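Adjoa Quansah
9 Jan 2024

1/ Man fragt mich oft, ob Roboter schon den Haushalt machen können. Ich arbeite seit November bei einem kleinen Projekt mit dem Namen Vilach, und wir prüfen genau diese Frage, mit Bechern, Deckeln, Dosen und Kisten. Ich schreibe es hier auf, in kurzen Stücken. Deutsch ist meine dritte Sprache, bitte korrigiert mich, wenn etwas falsch ist.

2/ Zuerst die kurze Antwort: manche Arbeiten ja, den Haushalt nein. Der Unterschied liegt für mich in dem Wort „den“. Eine Maschine kann heute eine Sache greifen und in eine Kiste legen. Aber der Haushalt besteht aus tausend Sachen, und jede liegt morgen an einer anderen Stelle.

3/ Nehmen wir einen Becher, der umgefallen ist. Ein Kind mit zwei Jahren stellt ihn wieder auf, ohne zu überlegen. Für den Arm sind es mehrere Fragen: Wo ist der Rand? Wie fest darf ich drücken? Welcher Finger berührt zuerst den Tisch? Dünne, durchsichtige Becher mit Rillen sind besonders unangenehm, weil die Kamera den Rand schlecht findet und das Material sofort nachgibt.

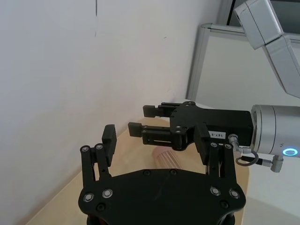 Sem Koster: Aber wozu überhaupt zwei Finger? Meine Spülmaschine hat keine und macht seit Jahren ihre Arbeit. Ich glaube, ihr baut den Menschen nach, obwohl die Maschine es anders besser könnte.

4/ @Sem Koster Das ist ein guter Einwand und ich nehme ihn ernst. Die Spülmaschine ist für mich auch ein Roboter, und zwar ein sehr erfolgreicher. Nur räumt sie sich nicht ein und nicht aus. Genau dieser Rest bleibt bei uns Menschen hängen, und um diesen Rest geht es mir.

5/ Zur Zahl, weil jemand gefragt hat. Wir haben im November eine Liste geführt mit 100 Versuchen, jedes Mal die gleiche Aufgabe: einen leichten Becher vom Tisch nehmen und in eine Kiste stellen. Ungefähr 90 sind gelungen. Das klingt schön. Jetzt stellt euch vor, dass zu Hause jeder zehnte Becher auf den Boden fällt.

6/ Und „gelungen“ war bei uns großzügig gemeint. Der Becher sollte am Ende in der Kiste sein. Ob er steht oder liegt, haben wir nicht notiert. Ebenezer Darko hat das in der Besprechung kritisiert und ich muss ihm recht geben. Die neue Liste hat eine Spalte dafür.

7/ Was mich mehr überrascht hat: Das Sortieren in Kisten geht besser, als ich erwartete. Die Farbe der Kiste ist ein starkes Zeichen, ein gelber Rand wird leicht erkannt, ein roter auch. Schwierig wird es erst beim Hineingreifen. Die Wand der Kiste nimmt dem Arm den Platz weg, und er muss mit den Fingern flach von der Seite kommen oder schräg von oben.

8/ Mit zwei Armen wird die Arbeit schneller, aber nicht doppelt so schnell. Wenn zwei Kisten eng nebeneinander stehen, ein Arm in jeder, dann muss der eine auf den anderen achten. In einer Küche kennt man das: zwei Personen an einer Spüle. Die Menschen sagen „Vorsicht“ und gehen zur Seite. Bei uns muss das jemand programmieren.

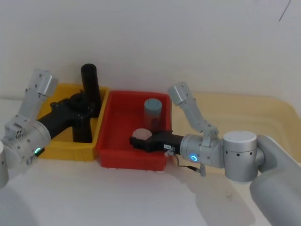 9/ Hohe Gegenstände haben noch ein eigenes Problem. Wenn ein Zylinder viel höher ist als der Rand der Kiste, greift man ihn lieber weit oben, dann pendelt er unten. Greift man tief, stößt der Greifer gegen die Kiste. Ich habe dafür keine elegante Lösung. Wir gehen langsam hinunter und lassen erst los, wenn der Widerstand kommt.

10/ Jetzt etwas zu Läden und Werkstätten. Salma Cherkaoui hat mir geschrieben, dass in ihrem Lager in Forkavby 2.000 Teile am Tag in Kisten sortiert werden, alles mit der Hand. Sie wollte wissen, ob ein Armpaar das übernehmen kann. Meine Antwort war: einen Teil davon, wenn die Teile ähnlich sind und jemand in der Nähe bleibt, der hilft.

11/ „In der Nähe bleiben“ ist der Punkt, den ich in der Werbung nie lese. Wer daneben sitzt und aufpasst, spart noch keine Zeit. Er spart vielleicht den Rücken. Für ein Lager kann das trotzdem richtig sein. Für eine Familie am Abend wahrscheinlich nicht.

12/ Deckel! Ich habe die Deckel vergessen. Ein runder, flacher Deckel, der auf dem Boden einer Kiste liegt, ist für einen Greifer mit zwei Fingern fast das Schlimmste. Man kommt nicht darunter. Wir Menschen nehmen den Fingernagel oder kippen die Kiste ein bisschen. Ein Glas oder eine Dose daneben, die aufrecht steht, ist dagegen beinahe eine Erholung.

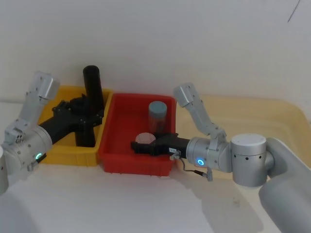 13/ Was ich heute einer Maschine geben würde:
– gleiche, feste Dinge von einem Tisch in eine Kiste stellen
– leere Dosen nach Größe ordnen
– Kisten vom Platz A zum Platz B schieben

14/ Was ich ihr noch nicht geben würde:
– alles aus dünnem Glas
– Wäsche, leider
– die Schublade mit den Deckeln (siehe 12)

15/ Comfort Essien fragt, wann es so weit ist. Ich möchte kein Jahr nennen. Ich habe einmal öffentlich ein Jahr genannt und es ist vorbei. Bis zum Sommer wollen wir die Becher mit der neuen Spalte noch einmal wiederholen, und danach kommen Teller. Wenn ihr eine Arbeit habt, die ich mit den Armen probieren soll, schreibt sie bitte darunter. Kleine, langweilige Arbeiten sind am besten.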